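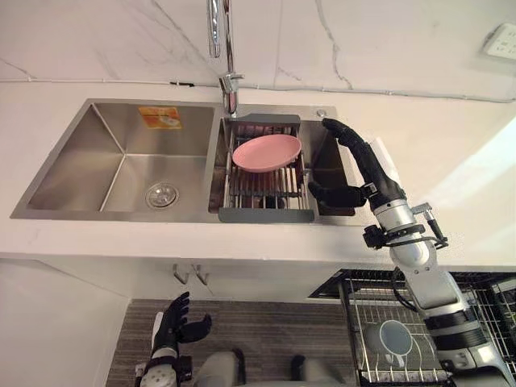
Ridwan Sinaga 님의 글:
> 지난번에 경수 이야기가 잠깐 나왔다가 끊겼는데, 다시 여쭙습니다.
> Plalside로 이사 온 뒤로 주전자 바닥에 하얀 것이 계속 낍니다. 샤워기
> 물줄기도 약해졌고 수건이 뻣뻣합니다. 관리사무소에서는 수돗물이
> 원래 그런 동네라고만 합니다. 연수기를 달까 하는데 Cemley 것과
> Wutus 것 사이에서 고민 중입니다. 값 차이가 꽤 나더군요. 달면
> 정말 달라지는지, 관리가 번거롭지는 않은지 써 보신 분 말씀을
> 듣고 싶습니다. 그리고 연수기 물을 그냥 마셔도 되는지도 궁금합니다.

제가 같은 동네에 살면서 두 가지를 다 써 봤으니 아는 대로 적습니다. 길어졌으니 필요한 부분만 보세요.

1. 먼저 경도부터 재 보세요

연수기를 사기 전에 물부터 재는 것이 순서입니다. 시험지로 재면 대략 어느 구간인지는 나옵니다. 정확한 값을 원하면 방울을 떨어뜨려 색이 바뀔 때까지 세는 적정 키트가 낫습니다. 수족관 용품 파는 곳에 있습니다. 찬물 수도꼭지를 몇 분 틀어 놓은 다음 받아서 재시면 됩니다. 온수로 재면 보일러 안에서 일부가 이미 가라앉은 뒤라 값이 낮게 나올 수 있습니다.

단위 때문에 헷갈리는 분이 많습니다. 국내 자료는 보통 탄산칼슘으로 환산한 mg/L로 적고, 수입 기계 설명서에는 독일 경도(dH)나 그레인으로 적혀 있습니다. 제가 쟀을 때는 독일 경도로 13이 나왔습니다. mg/L로 바꾸면 200이 넘으니 센 물이 맞습니다. 같은 동네라도 급수 구역이 다르면 값이 다르고, 계절에 따라서도 조금 움직입니다. 저는 6월에 쟀습니다.

2. Cemley와 Wutus

둘 다 이온 교환 수지에 소금으로 재생하는 방식이라 원리는 같습니다. 차이는 재생을 언제 하느냐입니다. 제가 쓰던 Wutus 기종은 타이머 방식이라 물을 쓰든 안 쓰든 정해 둔 날 새벽에 재생을 했습니다. 집을 비운 동안에도 소금과 물이 나갔습니다. 지금 쓰는 Cemley는 유량계가 달려 있어서 쓴 물의 양을 보고 재생합니다. 제 설정으로는 800리터를 쓸 때마다 한 번입니다. 이 숫자는 수지 용량과 집의 경도로 정해지는 것이니 그대로 따라 넣지는 마세요. 설명서 뒤쪽에 계산표가 있습니다.

소음은 Wutus가 작았습니다. Cemley는 재생할 때 배수 소리가 꽤 납니다. 다용도실 문을 닫으면 안방에서는 안 들립니다. 새벽 두 시로 맞춰 두었다가 아래층에서 이야기가 나와서 오후 네 시로 옮겼습니다. 재생 중에는 연수가 안 나오고 센물이 그대로 통과하니 그 시간에 빨래를 돌리지 않으면 됩니다.

유명한 상표로 Kong도 있는데 저는 써 보지 않았습니다. 예전에 이 목록에 Kong을 쓰신다는 분이 계셨으니 그분이 보시면 답을 달아 주실 겁니다.

3. 소금

25킬로짜리는 들기 힘들어서 작은 포대로 삽니다. 알갱이가 굵은 정제염이면 상표는 상관없었습니다. 한번은 값이 싸다고 가는 소금을 넣었다가 통 안에서 덩어리가 져서 막대기로 깨느라 반나절을 보냈습니다. 소금통을 가득 채우지 말고 반쯤만 채워 두면 덩어리가 덜 집니다. 뚜껑을 열었을 때 소금이 그대로인데 재생은 되고 있다고 나오면 속이 비어 있는 것이니 찔러 보세요.

4. 마셔도 되느냐

연수기를 거치면 칼슘과 마그네슘이 빠지고 나트륨이 들어옵니다. 양은 원래 물의 경도에 비례합니다. 건강한 어른이면 대개 문제가 없다고들 하지만 저염식을 하는 분이나 분유를 타는 집은 의사에게 물어보시는 편이 좋습니다. 저는 부엌 찬물만 연수기 앞에서 따로 뽑았습니다. 배관 기사에게 분기를 하나 내 달라고 하면 됩니다. 이미 연수기를 단 다음에 하려면 벽을 다시 건드려야 할 수도 있으니 처음에 같이 하세요.

그래서 저희 부엌은 두 칸짜리 스테인리스 개수대에서 찬물은 센물, 더운물은 연수가 나옵니다. 설거지를 더운물로 헹구면 그릇에 자국이 덜 남고, 찬물로 헹구고 건조대에 그냥 두면 자국이 남습니다. 색 있는 접시에서 더 잘 보입니다. 급할 때는 마른행주로 닦고 맙니다.

5. 이미 낀 것 없애기

연수기를 달아도 이미 붙은 물때가 금방 떨어지지는 않습니다. 주전자는 구연산을 씁니다. 물 1000밀리리터에 구연산 50그램을 풀어서 끓이지 말고 따뜻하게만 데운 다음 한 시간쯤 두었다가 헹굽니다. 팔팔 끓이면 잘 안 녹는 구연산칼슘이 생겨서 오히려 닦기 어려워집니다. 샤워기 머리는 풀어서 같은 물에 담가 두면 됩니다. 고무 패킹은 빼놓으세요.

주의할 것이 두 가지 있습니다. 락스와 절대 섞지 마시고, 대리석이나 석회석 계열 상판에는 흘리지 마세요. 산이 닿으면 광이 죽고 그 자리는 갈아 내야 합니다. 인조석은 제품마다 다르니 구석에 먼저 시험해 보시고요. 수도꼭지 끝의 망(에어레이터)도 잊기 쉬운데, 물줄기가 옆으로 튀면 대개 여기가 막힌 것입니다. 손으로 안 돌아가면 고무장갑을 끼고 돌려 보세요. 펜치로 잡으면 도금이 벗겨집니다.

6. 수건

수건이 뻣뻣한 것은 경수 탓도 있지만 세제를 많이 넣은 탓도 있습니다. 물이 세면 세제를 더 넣게 되는데, 헹굼이 모자라면 그게 다 섬유에 남습니다. 연수기를 달고 나면 세제를 줄이셔야 합니다. 저는 예전의 절반쯤 씁니다. 처음에 줄이지 않았더니 세탁기가 거품 때문에 헹굼을 자꾸 반복했습니다. 몸을 씻을 때 미끈거리는 느낌은 연수라서 그런 것이고, 저는 한 달 지나니 모르겠는데 식구 중에는 아직도 싫다는 사람이 있습니다.

7. 세 들어 사는 경우

Ridwan 님이 세입자이신지 모르겠습니다만, 세입자라면 배관을 자르기 전에 집주인 동의를 글로 받아 두세요. 나갈 때 원상 복구를 두고 말이 나옵니다. 배관을 건드리지 않고 샤워기에 끼우는 작은 것도 파는데, 용량이 작아서 우리 동네 물로는 소금 재생을 자주 해야 합니다. 저는 두 주 써 보고 처남에게 줬습니다.

전기나 자석으로 물을 바꾼다는 기계는 권하지 않습니다. 빌려서 달아 본 적이 있는데 시험지 값은 달기 전과 같았고 주전자에도 전처럼 꼈습니다. 경도를 낮추는 기계가 아니라 결정 모양을 바꾸는 것이라고 판매처에서는 설명하던데, 저는 차이를 못 느꼈습니다.

설치할 자리의 치수와 근처에 배수구와 콘센트가 있는지를 알려 주시면 기종을 좀 더 좁혀 볼 수 있겠습니다. 재신 경도도 같이 적어 주세요. 적정 키트는 제 것이 남아 있으니 필요하시면 빌려 드립니다. 시약 유효 기간은 확인해 보고 말씀드리겠습니다.

Cristóvão Torres 드림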